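De : Subira Odera
À : liste Monitz, réglages et entretien
Date : 11 septembre
Objet : Re: caméra de poignet décalée en simulation

Bonjour à tous,

Peninah Nyaga a écrit :
> Depuis la mise à jour d'avril, la vue poignet de ma cellule Jorkora
> part de travers. Vous touchez à quoi en premier, le repère de
> l'outil ou celui de la caméra ?

La caméra, toujours ! Je remets l'outil à zéro, j'ouvre la pince à vide et je regarde si les 2 doigts montent bien depuis le bas de l'image. 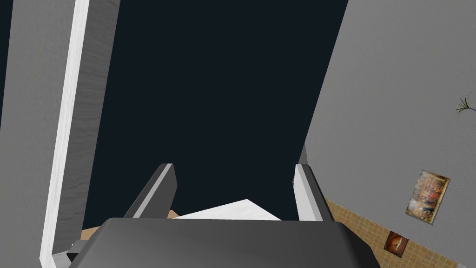 Vue poignet, pince ouverte, cadres au mur à droite.

Ensuite je corrige le roulis par petits pas dans Presto (chez moi il restait 16 degrés de trop, une vieille valeur recopiée du profil Mussa) et je relance le rendu à chaque fois.

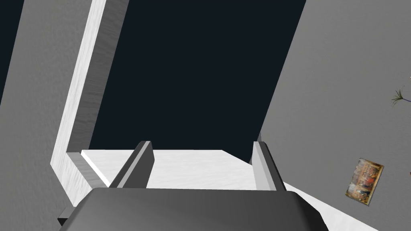 Et je ne sauvegarde qu'après avoir rechargé la cellule – sinon Presto reprend l'ancien fichier sans prévenir, j'y ai perdu une matinée. Regarde la ligne 268 de ta config, le décalage est écrit là.
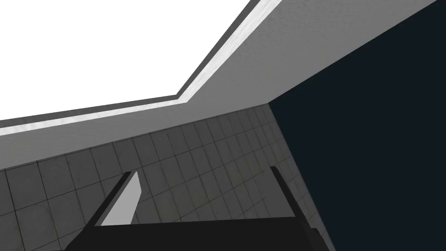 Rendu : Subira Odera

Pour finir, je pointe la pince vers le haut et je vérifie que le corps reste calé en bas. Envoie-moi ton fichier si ça coince !

Subira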